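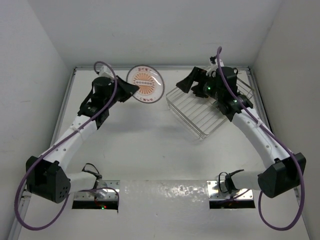
SKOMARD – Stovus is opening its dish lending service to the whole town this spring, and anyone with a library card can now borrow real plates, bowls and mugs for a birthday, a block party or a big family dinner. The service is called Yap, and after a winter trial that went far better than we dared to hope, we are so happy to be able to share it with everybody.

The idea is a simple one. Most households own enough plates for the people who live there and maybe a few guests. When the guest list grows, people reach for paper and foam, and it all goes into the trash by the end of the night. Yap gives them another choice that costs nothing to borrow and, we think, makes the food look better too.

The collection now stands at 2,087 pieces, nearly all of it donated by Skomard households. Some came as full sets still in their boxes, and plenty came as the last two or three plates from a set that broke up years ago. We mix them freely. A table laid with plates that don't match has turned out to be what borrowers talk about most when they bring things back – people pick favorites, swap with the person next to them and ask where a pattern came from.

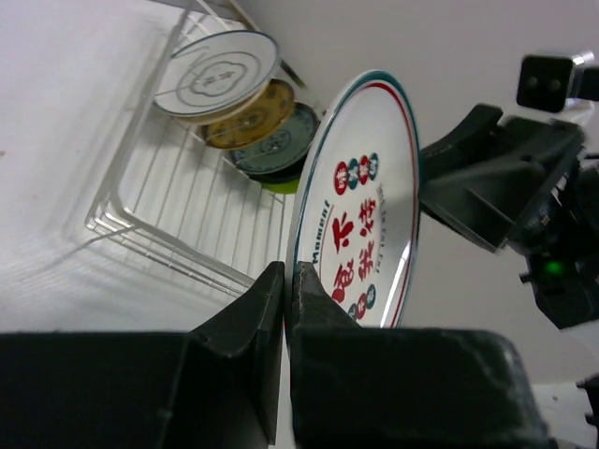 Plate with a thin teal band at the rim and a thin red line just inside it.

How borrowing works

Borrowers can ask for up to 70 place settings at a time. A place setting is a dinner plate, a small plate or bowl (your pick), a mug and a set of flatware. Everything goes out in stackable crates with padded dividers, and a full crate is light enough for most adults to carry to a car. Loans last four days, which gives you the day before to set up and a little breathing room after the party.

There is a $50 deposit on larger loans, returned in full when the crates come back. A chipped plate or a lost spoon doesn't cost you anything. Dishes break, and we would much rather see them used than kept safe in a cupboard!

Crates can be picked up from the Wekitz building on the market square, where the collection is stored, or sent ahead to one of 14 neighborhood pickup points, including both branch libraries and the swimming pool lobby. Please return them to the place you got them from. The pool lobby has very little storage, so loans from there need to be back before noon on the last day.

Food should be scraped off and the dishes rinsed before they go back in the crate. You don't have to do a full wash, although many people do. Every piece is washed and checked again at Wekitz before it goes out to the next table.
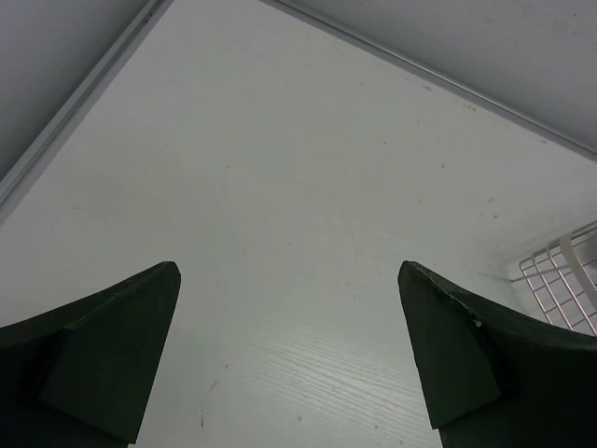 This page was last changed on 8 Apr 2026.

What we learned in the trial

The trial began in January, which we had been told was a terrible month for it. It was a wonderful month for it. There were soup suppers, a chess club dinner, two retirement parties and a wedding reception held in a school gym. One borrower wrote in our comment book that her grandmother had refused to eat cake off paper for her whole life and was finally getting her way.

We also changed a few things along the way. The first crates were too deep and people had trouble lifting plates out from the bottom, so we moved to shallower ones. Mugs ran short nearly every weekend, and a call for more of them filled the shelves in a hurry. Soup bowls are still the hardest thing to keep in stock. If you have wide, shallow ones you no longer use, we would love to have them.

Donations of dishes are welcome at the Wekitz side door whenever the building is open. Single pieces are fine. We can't take anything with gold or silver trim, as it doesn't hold up to repeated machine washing, and we ask that you leave out items with cracks or large chips.
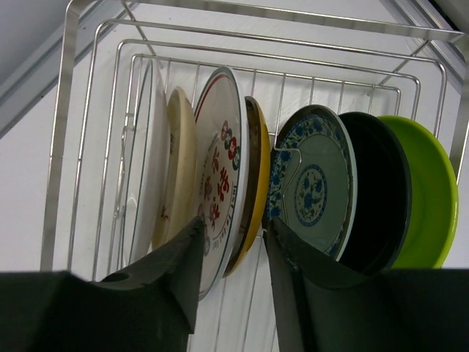

Can I borrow just a few plates for a small dinner?
Small loans are welcome, and anything under 12 place settings needs no deposit and can usually be picked up the same day from Wekitz.

Yap bookings can be made at the front desk of either branch library or through the Stovus website. Summer weekends are expected to fill early, especially around graduation, so groups planning a large event should book as soon as they have a date.

About Stovus

Stovus is a nonprofit based in Skomard that helps neighbors share household goods. It also runs a tool shelf and a seasonal swap of children's coats and boots. Press inquiries can be sent through the contact form on the Stovus website.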